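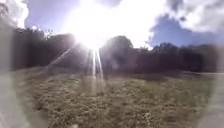
Rallberg Low-Sun Stops: data card

Camera frames and drive logs from outdoor robots that stopped, or should have stopped, with the sun in view. Compiled by Kibet Wanyama.

What this is

The set holds 1,864 still frames and the matching logs from three field rovers running the Hositora obstacle stack on open grass. The frames were picked out of longer runs after a string of faults in July, all of them with the sun low and ahead of the vehicle. Five of those faults are written up as incidents. The rest are false stops, slow-downs and stretches where the stack reported a clear view that I don't believe it had.

I put this together because the fault report we got back said "transient exposure event, resolved by software update." I've run the update. It changed the timing of the stops. I haven't seen evidence that it resolved anything, and this set is meant to let other people check.

What went wrong

The stack gives each frame a visibility score. Above a threshold the rover drives at normal speed, and below it the rover is supposed to slow down and then stop. In the incident runs the score stayed high while a large part of the view was washed out or hazy. Sky brightness seems to be thrown away before scoring, which makes sense for a sky. It makes less sense when the glare reaches down over the tree line and into the grass the rover is about to cross.

The frame at the head of this card is a fair example of the type. The sun is a white disc just over the trees, with thin streaks dropping from it into the far part of the field, and there is a pale band down the left edge and another around the lower right. The middle is readable. The edges I wouldn't trust to show me a fence post. Notice too the small pale speck in the grass near the bottom. I can't say what it is, and I labeled it "unknown."

Incident 1. The rover drove through a marker stake at normal speed. Score high throughout. The stake is in the log from the bumper and nowhere in the detections.

Incident 2. Full stop in open grass, with the detector reporting a wall. There was no wall. This one got called "conservative behavior" in the report, and I suppose it was, but a machine that stops for glare on one pass and drives into a stake on another isn't being conservative. It's guessing.

Incident 3. The score flipped back and forth across the threshold and the rover lurched for most of a row until the operator hit the remote stop.

Incident 4. Remote stop pressed, rover stopped late. I think this is a radio problem and nothing to do with the camera. It stays in because the report lumped it in with the others and I would like somebody to pull them apart properly.

Incident 5. Same as the first, after the update. No contact, because the operator was walking close by and stopped it by hand.

No one was hurt in any of these. I wouldn't lean on that.

Layout

frames/ — stills, one folder per run
logs/ — speed, heading, visibility score, stop commands, bumper state
labels/ — one file per frame
incidents/ — the write-ups, plus the operator's notes typed up as written, spelling included

Logs and frames are matched on the rover's own clock. The clock drifts. We corrected it where we had a bumper hit to line things up against and left it alone where we didn't. Runs without a correction carry a "clock: raw" line in the log header. Don't measure reaction times on those.

Labels

Each frame has a glare label (none, sky only, reaches ground), a haze label (none, edge, center) and a list of anything in the grass that might matter. "Unknown" is allowed and gets used a lot. Please don't clean the unknowns out before training. The old labels had none, and that is part of how the stack came to be so sure of itself.

Haze is the label I trust least. It could be dirt on a cover, moisture, light bouncing around inside the housing, or a mix. We wiped the covers between some runs, but the note of when is patchy, so there is no cause field. The label only says where the view is milky.

Where it was collected

Eight plots around the Massawe test ground, all grass, mostly with trees along at least one side. Late afternoon and early evening make up nearly everything. There is very little morning sun and no snow, standing water or pavement. If your site has any of those, this set won't tell you much.

Known problems

The frames were picked by me, after the faults, with an opinion already formed. Treat any stop rate you work out from them as meaningless. The full runs would be better for that, and I've asked for permission to release them.

Two of the rovers had the same housing. The third had an older one with a deeper hood, and it shows up in fewer incidents. It was also driven less, so I'd be careful before buying deeper hoods.

Tirnatby's simulated glare frames are not included. A model trained on those did well on more of those, and I couldn't get it to do well on ours.

Use

Fine for testing whether a visibility check notices glare on the ground. Not enough to sign off a rover for work near people, whatever score comes out. If you get a good result, please send it along with the runs it failed on.

Changes

Added the post-update incident. Fixed swapped left and right haze labels in the older rover's folders. Removed a duplicate run.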